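Jolldale Fabric Handling Cell: Set-Up and Service Guide
Section 7. Clearing a Grip Fault (Code 3155)
Revised 15th October

Code 3155 means the controller told the gripper to open and the fingers did not reach the open position within 500 milliseconds. The arm holds where it is. The usual cause is cloth caught between a finger and the palm plate. Thick knits and anything with a drawstring do this more than flat goods.

CAUTION: The arm stays powered during a 3155 hold. Do not reach into the bin or touch the fingers until step 3 is done.

7.1 Before you touch anything

1. Press Hold on the Veres pendant, even if the arm has already stopped.
2. Open the wrist view and check where the cloth lies. If it is over the rim of the bin, do not jog the arm upward. The bin can lift with it.
3. Press the emergency stop and hang your lock on the main switch. Wait for the amber lamp to go out.

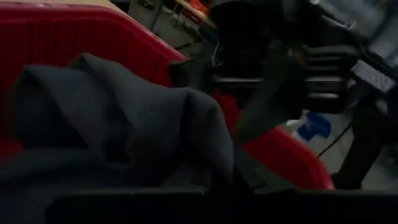
7.2 Freeing the cloth

4. Support the weight of the cloth with one hand so it does not pull on the fingers.
5. Turn the manual release screw 2 full turns counterclockwise. Stop there. Further turns will unseat the spring.
6. Work the cloth out sideways, along the finger. Do not cut it while it is in the gripper. Loose threads get into the slide and bring the fault back.
7. Look over the finger pads. Replace any pad that is torn or lifting at the corner.
8. Turn the release screw back until it seats.

Note: Units shipped before September have a hex release screw in place of the slotted one. The number of turns is the same.

7.3 Restarting

9. Clear the area, remove your lock and reset the emergency stop.
10. Select Home at low speed. Keep a thumb on Hold.
11. Run the open and close test from the Bresar menu. The motor current should stay under 23 percent with the gripper empty.

If 3155 comes back during the test, leave the cell locked out and replace the finger slide as described in Section 9. Do not raise the time limit to get past the fault.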